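Prolska, pince portative de collecte : notre avis

Testée par Kheri Mfinanga, mise à jour le 26 avril

La méthode Lesau promet d'apprendre à un robot à saisir de petits objets à partir de démonstrations faites à la main, sans téléopération. Nous avons enregistré 3 000 gestes avec la Prolska, puis entraîné le modèle fourni. La prise en main est rapide et le poids reste supportable. Les doigts marquent vite – les nôtres sont déjà éraflés – et le jeu de rechange coûte cher. Côté résultat, la balle est bien saisie, mais le modèle hésite dès qu'un doigt la masque. Le bac transparent reste le point faible de la méthode : 12 essais ratés sur le bord, dont 2 avec chute de la balle. À réserver aux labos qui ont du temps.
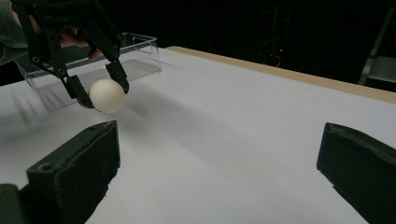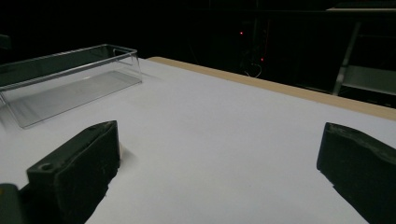
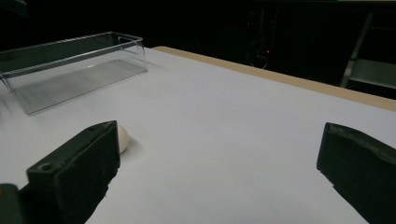
Vues depuis la pince, avec le bac transparent à gauche.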